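The Serkden Margin

Paweena Chareonsuk had been given 500 runs and one question, which was whether Arrieta should pay for the Fosex controller or keep the old one. The old one was called Jarik. It had been written by people who had since left, and its manual stopped at chapter four.

The task was the drawer task. A wooden cabinet stood on a round table in a brick room, and the arm had to open the drawer and get clear. The room did not exist outside the simulator. Gun-woo Maeng had built it in May, and had chosen brick for the walls because the depth estimator disliked plain surfaces. The friction values for the wood he had taken from a table in a textbook. He had never said which textbook.

Both controllers drove the same arm and the same two-finger gripper. They differed in what they did at contact. Jarik closed its position loop and pushed until the force limit told it to stop. Fosex allowed the wrist to yield by a set amount, and the set amount was what the licence fee was for.

She ran Jarik first and kept the playback window open at quarter speed. 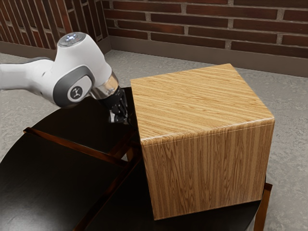
The contact force was the number she cared about. On the Jarik runs it climbed in a straight line, levelled at the limit and stayed there. On the Fosex runs it rose, sagged and rose again, at intervals that did not match the control period. She plotted the two traces on one axis and sent them to Maeng without a comment.

He came to her desk with his coat on.

"The second one is hunting," he said.

"It's hunting at the wrong rate. If it were the gains, it would follow the loop."

"Solver, then."

"I halved the time step. It's the same."

He took his coat off and sat down. They went through the contact parameters in the order they appeared in the file. Stiffness and damping were as specified. Below them was an entry called serkden_margin, set to 2, with no unit and no note beside it.

"What is Serkden?" she asked.

"I thought that was yours."

"It's in your commit."

He read the commit. It carried his name and a time at which he was fairly sure he had been asleep. He set the margin to zero and the simulator refused to load the room. He set it back, and the room loaded.

"Leave it," he said. "It's the same for both controllers. The comparison is still fair."

She agreed that it was fair. She started the batch again from the first seed and went to get something to eat. When she came back, the queue had reached run 79 and paused on a warning. The warning said that the end pose was outside tolerance. She opened the playback and moved the slider to the end.
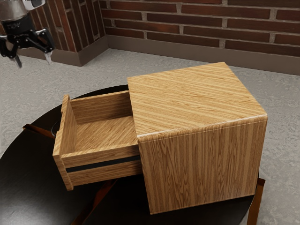 The joint angles in the log were stable to the fourth decimal place. The commanded pose was elsewhere. Fosex reported no error, and its status field read HOLDING, a state the documentation reserved for when the operator had asked it to wait.

She searched the command history. There was no wait request from her account, or from Maeng's. There was one from serkden, addressed to the controller, with a duration of 51 seconds.

"Does Jarik do it?" Maeng asked.

She checked. Jarik had received the same request on the same seed. It had no handler for a wait, so it had dropped the message and carried on.

"So Fosex is more compliant," he said.

"That's what they sell it on."

She opened the report template and typed the date, February 13, 2022, and then the title. Under Results she entered the force figures for both controllers. Under Anomalies she wrote that an unattributed client had issued a hold, that Fosex had honoured it and that Jarik had not. She left the recommendation blank.

On the other screen the duration ran out. The status field changed to READY, and a new line appeared in the command history beneath the first. It was a second request to wait. The duration had been left empty.

Maeng reached across and put his hand on the mouse, but he did not click anything.

"Give it a minute," he said.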